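Nadcombe Center Opens Gift Box Packing for October

The Nadcombe Community Center has begun packing gift boxes for its annual fall delivery to residents of Besdale. Packing takes place in the dining room from 9 a.m. – materials and boxes are provided.
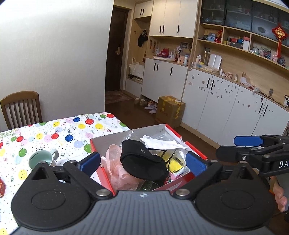
Small pouches, sealed packets and ribbon are accepted this year. Glass items and homemade food cannot be included. Each box must close fully before it is labeled, and no box may weigh more than 20 pounds.

Donations may be left at the front desk, 1561 Venkataraman Road, during regular hours. Boxes will be delivered at the end of the month.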